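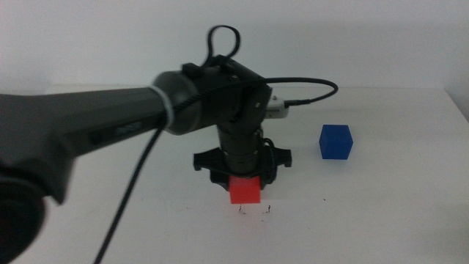 Colored blocks are the first thing I ever loved, and this spring I finally got to fill a whole page with them! Most of these come from the set we keep at Urkton, our little shared studio in Prirnberg, where Eyvindur Toft and I have been photographing plain old cubes since March. I know how that sounds. But put two of them on a white tabletop and look what happens: the red goes almost hot, and the blue one standing off by itself has a top so much brighter than its sides that it could pass for two different paints. I could look at that all afternoon (and have).

A bit about the blocks themselves, for those who wrote in to ask. They are solid colors only, with no letters, no numbers and no pictures of ducks. Eyvindur found the first batch at a school clearance, in a bin marked Bergmann, and we have been adding to it ever since. The whole collection stands at 512 now, which fills more shelf than either of us planned on. We like the crisp edges best, but the ones with softer corners have their fans too, and I'm slowly becoming one of them.

White really is the best background we've tried. We had a gray cloth for a while, and a lovely old pine board that made every yellow look tired. On white you get the color and the shape and hardly anything else, and even a speck on the table starts to matter.

Stacking is a whole other joy. Two high is my favorite, because you get to pick which color carries the other. Eyvindur likes a tall tower, naturally, and we've had some very loud afternoons over it.

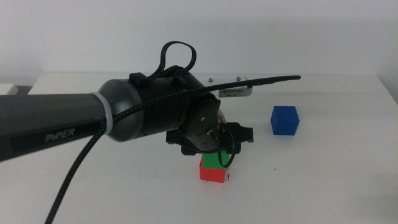

Green over red, with blue keeping its distance. My favorite trio of the set!

More to come once we've sorted the yellows, which are all slightly different and all wonderful. If you have old blocks in the attic, please get them out and put a few in a window. And do write and tell us which color you'd put on top.

Text by Jahangir Munasinghe. Page updated May 10, 2026.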